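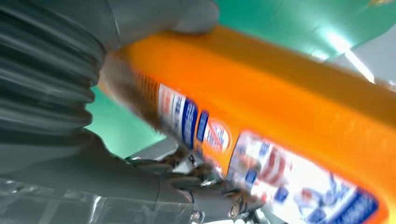 Orange bottle of cleaner, label gone unreadable. Can I decant it or do I bin it?

Posted by Platov in Cleaning and Laundry
March 10, 2025
252 views, 3 replies

Sorting out the cupboard under the sink, landlord inspection coming up, in a rush so sorry if this is garbled. Got a glossy orange plastic bottle, ribbed a bit towards one end, white labels with blue and red on them. Picture at the top is it. Came with the flat I think, or my sister left it. Fairly sure it's a cleaner of some sort, from where it was kept. Can't remember which.

What I want to know:

Is there any way of telling what it is without the label? The small print on mine is past reading, even with my glasses and a torch. Cap has nothing on it.

If I can't tell, can I just use it on the bath and see? Or tip it in with the other bathroom stuff, there's half a spray bottle going spare and I'm trying to get the cupboard down to one basket.

And if it has to go, where. Can it go down the sink with the tap running or not.

Also does this stuff go off? Been there since last June at least, probaly longer.

Thanks, need to have it done by the weekend.

Nuala Ó Súilleabháin
Top contributor

Don't mix it with anything. Please. Do that bit first, read the rest after.

Reason being, orange tells you nothing. I've had orange floor cleaner, orange degreaser, orange laundry liquid and an orange thing for drains, all under the one sink. Some are acid (limescale removers mostly), some have bleach in. Put those two together and you get chlorine gas, in a small bathroom with the door shut. Bleach and ammonia, same sort of trouble. So no topping up the spray bottle, not even a drop to "use it up".

Working out what it is:

Look at the back and underneath as well as the front. Hazard symbols are red diamonds with a black picture in the middle. Corrosive one looks like liquid dripping on a hand. If you can make out any of those you know how careful to be even with no words.

Barcode. If it's still whole, scan it with one of the shopping apps. Worked for me with a tin of something my dad had in the garage.

Ask the sister! Might be a two minute job.

Don't sniff it to find out. I know everyone does. Don't put your face over it anyway.

If you still can't tell, then it's an unknown chemical and it doesn't go on the bath. Some acid cleaners will take the shine off enamel for good and then you've a landlord problem as well as a cupboard problem.

Getting rid: cap on tight, leave it in its own bottle, stand it upright in a bucket or an old ice cream tub, and take it to the council tip. Ask for household chemicals. Ring or check the website before you go, ours only takes them at one site and you have to book. Not down the sink, you don't know what's sat in the U-bend from last time.

On going off, yes it does happen. Bleach gets weaker sitting about. A lot of other cleaners will keep for years but can separate or go thick. If the bottle has swelled or the cap is crusty don't force it, just bag it and take it as it is.

Gloves on while you're at it.

Grilier

just use it?? had loads of bottles like that. put a bit on a cloth, try it behind the toilet where no one looks, if it foams up its fine. never had a problem in 20 years. tip near us is a nightmare to get into

Nuala is right about the mixing tho

Stulley

Wouldn't do the cloth thing myself. Foaming just means there's detergent in it, could be plenty else in there too.

Bit about the cupboard as nobody's covered that. When I did mine I took everything out onto newspaper first and wiped the shelf, then only put back what I could name. Ended up with washing up liquid, bleach, a bathroom spray, descaler and dishwasher tabs. Everthing else went or got given to next door. Bleach in one tub and descaler in another at the opposite end, so if one leaks it doesn't find the other.

Things worth doing while it's empty:
Write the name and the month on each bottle in marker. On the plastic, not the label, labels go soggy.
Feel round the waste pipe for damp. Could be what's ruining your labels.
Tall bottles at the back, or on the door in a rack if the door will take it.
Child catch if you ever have little ones round. £3 for a pack in the hardware shop, 18 if you get a man in to fit them, ask me how I know.

Landlord won't care what's in there by the way. Mine opened the door, looked at the pipe, shut it again.

Platov (original poster)

Cheers all. Not mixing it, message received. Have texted my sister, no reply yet. Back label no better than the front and can't see a diamond on it but half of that is peeled off so doesn't prove anything. Will try the barcode tonight.

Stulley the pipe IS damp. Great. New thread for that one I suppose.

Going in a bucket by the back door for now with the lid on tight, and the tip if she doesn't know. Booking form says next slot is the 20th so it can sit there till then.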